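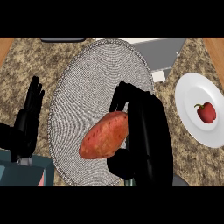

Guides > Kitchen > Lamuria slow cooker > Section 4: First use and root vegetables

February 2020
By Adjoa Opoku

4. First use

You have unpacked the Lamuria, found the lid, and put the polystyrene somewhere it will be discovered in July. The following steps take you from a cold, empty cooker to a pot of soft vegetables. Read them through once before starting. Most people don't, and most of our phone calls come from those people.

4.1 Before any food goes in

1. Wash the inner pot and the lid in warm soapy water and dry them. The outer case must never go in water. It holds the heating element and has no interest in swimming.

2. Stand the cooker on a flat, heatproof surface with a hand's width of clear space on every side. Keep it out from under wall cupboards, which dislike steam and will show it by peeling.

3. Pour 800 ml of cold water into the pot, put the lid on and turn the dial to High. Leave it for an hour.

4. Switch off at the wall. Let the water cool, then tip it away.

Note: There may be a faint smell during step 3, something like a warm hairdryer. Open a window. If the smell comes back on the third or fourth use, stop and ring us.

Caution: The rim of the pot gets hot before the sides do. Use oven gloves even when you feel sure you needn't.

4.2 Choosing a setting

The dial has Off, Warm, Low and High. Warm is for keeping cooked food hot and will not cook anything, however long you leave it or however hungry you are.

Low takes roughly twice as long as High. The results are a little better with meat and much the same with vegetables. Areeba Rajput, who tested the recipes for this guide, cooks nearly everything on Low and goes out.

5. Fill the pot at least half full and stop two fingers below the rim. Underfilled pots catch at the edges. Overfilled ones lift the lid and dribble down the case.

6. Put the hardest vegetables at the bottom, where the heat is. Carrots and swede take longer than most cuts of beef, a fact that goes on surprising people.

4.3 Sweet potatoes, whole

These are a good first dish, being cheap and hard to ruin.

7. Choose potatoes of a similar size, firm all over. Spots on the skin are fine. Soft patches are not.

8. Scrub, and prick each one several times with a fork. Leave the skins on.

9. Lay them in the pot in a single layer with a splash of water, and put the lid on. This is the one exception to the half-full rule in step 5, and yes, we have had letters.

10. Cook on High for 4 hours. Push a skewer into the thickest part. If it meets resistance, give them another half hour and try again.

Note: Every time you lift the lid to look, you add around 13 minutes to the cooking. The potatoes look the same as they did last time.

Caution: Never cook dried red kidney beans straight from the packet. Soak them overnight, drain, and boil them hard in a saucepan first. Low heat alone does not make them safe. Tinned beans are fine as they are.

4.4 Afterwards

11. Turn the dial to Off and unplug. Move leftovers to a shallow dish and get them into the fridge once the steam has gone. Do not chill food in the pot itself.

12. Let the pot cool fully before washing. Cold water on hot stoneware makes a sharp crack, and you will then own two halves of a pot. Spares are sold through the Ernstead parts desk.

Related guides
Section 3: What's in the box
Section 5: Cleaning off burnt-on sauce
Fitting a spare lid knob
Pap hand blender: quick start
Isavside rice steamer: common faults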